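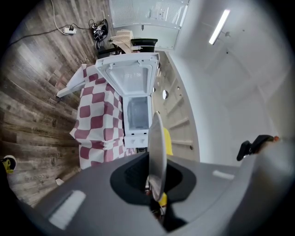 I've been chewing on a question for most of October: does it help to move the table between demonstrations, or are we just making extra work for ourselves? Edeltraud Wendt was sure it helps. I wasn't, and I was the one doing the hauling. So we trained two versions of our lid policy in Pendeo, one where all the demos came from a single spot and one where we shuffled the furniture every 9 tries. The little white chest freezer on its checkered tablecloth ended up being my favorite object in the whole set, with that lid standing wide open and so much pale surface for the model to get confused by.

Well, Edeltraud wins. The single-spot version closed the lid 2 times out of 9 once we put it in a new corner, and the shuffled one managed 6. Same number of demos, same training time — I checked that part twice because I'm a sore loser!

Rüdiger Ostermann thinks most of the gain comes from the lighting changing (he could be right, we never separated the two). I'd like to try that next, four lamp setups with the table left where it is, and I'm already looking forward to not carrying anything. The write-up still needs a plot or two, and I've promised it to the folks at Irnmont by Friday.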